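We use cookies to improve your visit. By continuing you accept our use of cookies.

Dog sports > Flyball and dock diving

Does the February meet at Fontana still take young dogs?

khoakim
My girl is 14 months and fast, but she drops the ball when another team runs. Is Fontana too much for a first start?

starkton_lanes
32 teams last year and it's loud. I'd wait and do Janport instead.

Stefaniia M.
Disagree. Mine started at Fontana at the same age and did fine. Crate her outside the hall and bring her in right before the heat.

starkton_lanes
Yours had run three practice meets by then. That isn't the same thing.

khoakim
She has only run against our own club. What do you put over the crate?

Stefaniia M.
Something thin.
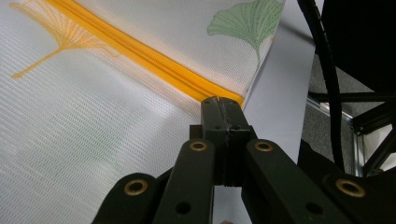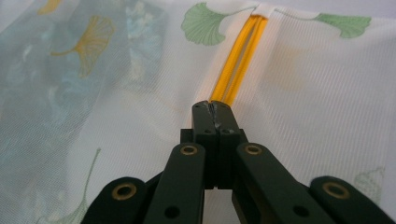
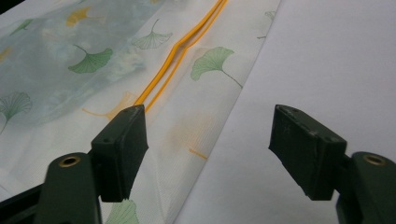 Crate covers matter more at Fontana than at Janport, as the warmup lane goes right past the crating area. Heavy blankets made my dog pant. I use light fabric now, and I'd put in a zipper like the one in the first two pictures so you can get a hand in without lifting the whole cover.

arsen_d
Zippers jam with hair. Clips are better.

khoakim
Thanks. I'll enter Janport first and decide on Fontana after.

Recent threads
Box turns on a small dog
Fandow harness sizing
Ride share to Janport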